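Fio rápido sobre a manutenção das garras de mão aqui na Vivine, que muita gente pediu (oi, outubro de 2021, já!)

1/ São duas, esquerda e direita, cada uma com a sua placa branca triangular e o seu cabo preto. Começo sempre pelo cabo: dou folga até o cotovelo e só depois sento à mesa.

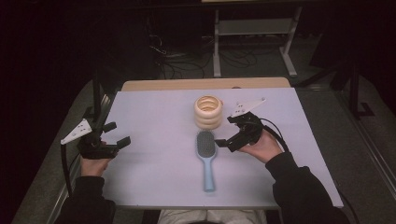 2/ Aí vem a folga dos dedos. Abro tudo, fecho devagar, repito 19 vezes e anoto se algum lado chega antes. Em agosto o direito chegava, era parafuso frouxo (fiquei 2 dias caçando isso!!)
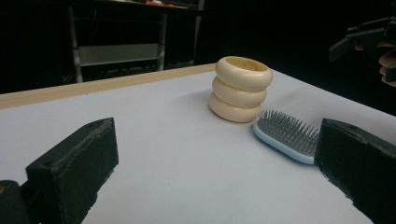 Edgars Vītola: e o pó nos dedos, você limpa com álcool ou só pano seco?

3/ Pano seco, Edgars! Álcool eu deixo pra mesa. Nos pivôs passo um pincelzinho macio e confiro os quatro anéis, se um estiver girando junto com o braço eu troco o par.

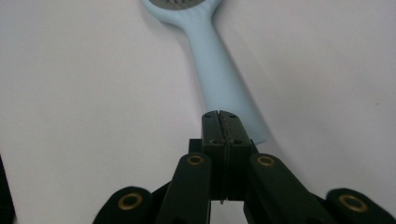 Dedos fechados, anéis cor de latão nos pivôs.

4/ Amanhã falo da calibração das placas, que a Jamila faz bem melhor que eu.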